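Barita Guest House Renewal, progress report to the Lindemann Fund
August, by Finn Haberkorn

Since the last report we have finished the work on the upper floor, and the guest rooms there are open again. The plumbing was the slowest part. The old pipes went through the wall between the bathroom and the stairs, and the builder from Korau had to open this wall in two places. He closed it again before the painters came, but they lost several days. I wrote to you about this delay in spring, and the new plan we agreed then has been kept.

The windows on the street side are now replaced. We kept the old wooden shutters, as the town office in Mokov asked us to, and they were sanded and painted in the same green as before. Three shutters were too damaged and a carpenter made new ones. The price for these was 1000, and it is taken from the reserve with your permission.

Income from guests was lower than in our plan during the closing weeks, but bookings for autumn are good. At the moment 60 nights are reserved, most of them by walking groups who follow the river path. They ask mainly for simple rooms, a place to dry boots and an early breakfast. We now serve breakfast from 6:30, and we have put a rack and a bench by the back door.

With the money for furnishing we bought mattresses, bed linen, reading lamps and curtains. We did not buy new wardrobes, because the old ones could be repaired. The total for furnishing was 3445, and all receipts are in the folder which goes to you by post. For the colder months we also want every bed to have something warm on it, and we prefer knitted things to the thin covers we had before. 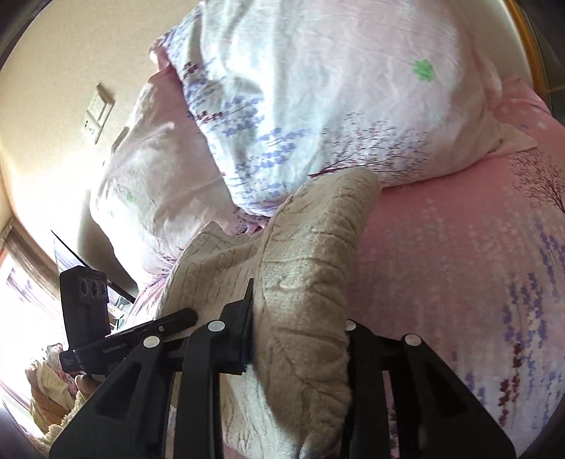 Beige cable knit on one of the beds.

The heating is the point that worries me most. The boiler passed its inspection, but the inspector said that the pump is old and can fail in a hard winter. I have asked two firms for an offer. One has answered, and its price is higher than what we have left in this budget line. I would like to wait for the second offer before I make a proposal to you — I hope to have it before the next report.

The garden is not started. The wall at the lower end must be made safe first, and our neighbor has to agree, as half of it stands on his land. We met him and he is friendly to the idea, but he wants to see a drawing. The drawing is now being made.

Next steps are the kitchen floor, the fire doors on the ground floor and the sign at the road. For the fire doors we need your written approval, because the model is different from the one in the application. I attach the data sheet from the supplier.

Contact: Barita Guest House, office | © Barita Guest House | Back to top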